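Progress report, two-arm packing cell, Olton site
Period covered: April
Prepared by: Yuzuki Tsuji
For: Haruna Noguchi, Wullasance program office

1. Summary

The cell is running again and the bag-packing task is back on the daily schedule. We lost 3 working days in the first half of the month to a fault on the left arm, which I describe in section 2. The repair was done by our own team with parts we already had in stock. The budget for outside service is therefore not touched in this period.

At the end of the month we had completed 68 full runs of the packing task against a plan of 80. I expect to recover the difference in May if no new fault appears.

2. Fault on the left arm

The fault showed itself as a loss of communication with the gripper. It came only when the arm was raised high and the wrist turned inward, and then the controller stopped both arms, as it should. In the beginning we suspected the gripper itself and changed it for the spare. The fault stayed. After this we checked the cable and found that one conductor was damaged inside the jacket, near the second joint. From the outside the cable looked good, and for this reason we lost almost one day.

The cause is in my opinion the way the cable was fixed. The old ties held it too tightly at the joint, so every movement bent it in the same place. We replaced the cable with a new one and fixed it with small white clips, and left a free loop near the gripper. The loop must be large enough for the full turn of the wrist, but it should not hang into the work area. We tried several lengths before Takagi was satisfied with it.

The right arm had the same old ties. Its cable measured good, but we changed the fixing also there, to avoid the same story in summer.

3. Mounting and rail

While the left arm was off, we used the time to check the mounting. Both arms sit on the same aluminum rail at the front of the table. Two screws in the left bracket were not at the correct torque. They were not loose by hand, but the wrench moved them. We tightened all the bracket screws and put a paint mark on each, so that the person doing the Tuesday check can see a movement without tools.

After the arm was mounted again, its base position had changed by nearly 2 mm. This is a small number, but at the gripper it is enough to miss the edge of a thin packet. We repeated the calibration of the left arm, and then the calibration between the two arms. The second one took longer than I had planned. The written procedure from last year was missing one step, the warm-up of the joints before the first measurement. I have added this step and the new version is in the shared folder.

4. Present state of the task

The task has not changed from the proposal. One arm holds a paper gift bag by its edge and the other arm takes snack packets from a pile and puts them in the bag. The packets are different in size and the wrappers are glossy, so the grip force is still a compromise. With the force we use now, the gripper sometimes takes two packets when they overlap. A lower force solved this but then the larger packets slipped.

The bag is the more difficult part. When it lies on its side, the rope handles can fall in front of the opening. Asik is testing a start position in which the right arm lifts the upper side of the bag a little before the left arm comes in. The first results are promising, but 14 trials are too few for a conclusion and I prefer not to give a success rate in this report.

5. Regular care

The following is now done by whoever opens the cell in the morning. It takes a few minutes.

Look at the cable loop on both arms, and move each wrist slowly through its full turn.
Check the paint marks on the bracket screws.
Wipe the gripper jaws with a dry cloth.
Run the short reference movement and write the result in the log.

The gripper jaws collect a thin film from the wrappers. We did not wipe them regularly before, and I believe that some of the slipping in March came from this.

6. Open points

We have now no spare gripper cable. I have asked for two, and the order waits for your signature. The delivery time is long, so I would be thankful to have it soon.

The connectors at the lower ends of the arms still have no cover. Asik has drawn a simple one and we will print it in May.

For the next period I plan to finish the remaining runs, decide on the start position of the bag, and repeat the calibration once more at the end of the month to see if the base of the left arm stays in its place.
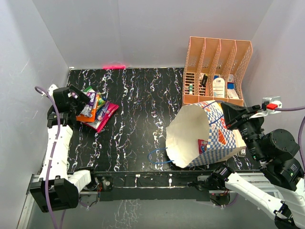 If it does, I propose to do the calibration only once every two months from then on, and to use the saved time for the tests with the bag. I will send the values together with the next report.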